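Household packing benchmark

A household packing benchmark is a fixed set of rules for testing how well a robot arm, or a pair of arms, can put everyday objects into a bag, box or other container. The rules cover the choice of objects, the layout of the table, the way each attempt is started and stopped, and the way results are written down. They deal with repeatability and are separate from the safety standards that apply to the robot itself.

Background

Early packing tests used rigid boxes and wooden blocks. Results from different laboratories were hard to compare, as each group used its own objects and its own idea of what counted as packed. The Kater protocol, drafted by Defne Karaca and first circulated in February, was an attempt to settle both points. It was later taken up in the Sastesen rules, which added soft containers such as lunch bags. These are harder to handle because the opening changes shape when touched.

Objects and workspace

Under the Sastesen rules the tabletop must be plain and of a single colour. Toy food is preferred to real food, which bruises and varies in size. No object may weigh more than 400 grams. The container may start open or closed, but its state must be recorded – a partly open zip is noted as such.

Fabric bags must be replaced when the zip no longer runs freely. Handles are left as they fall unless the test plan says otherwise, and the operator may not straighten them once an attempt has begun. 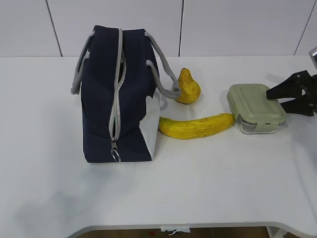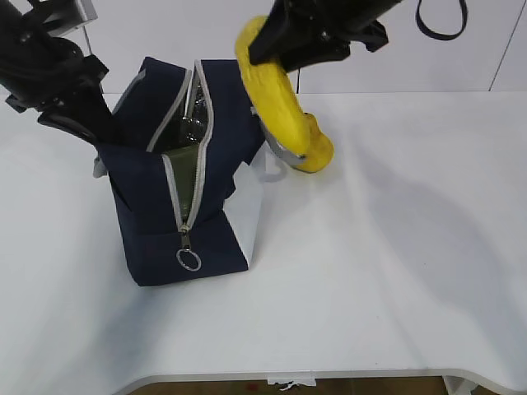
Packing task with a navy lunch bag and a toy banana on a white tabletop. The first picture also shows a toy pear and a lidded food container; in the second, one gripper is at the bag and another holds the banana.

Running an attempt

An attempt begins when the operator gives the start signal and ends when the arms return to their rest position or the time limit is reached. Touching the table during an attempt makes it void. Void attempts are kept in the log and marked, but do not count towards the score.

Where two arms are used, one may steady the container while the other places an object. An object dropped on the table may be picked up again. One that falls to the floor is scored as lost.

Reporting

A full report has 13 fields, among them the type of gripper, the starting layout and the number of void attempts. The largest published log, from the Ayaaba group, lists 2563 attempts. The Jedent variant uses a shorter form and is mostly used for teaching. Its results are not accepted in Sastesen tables.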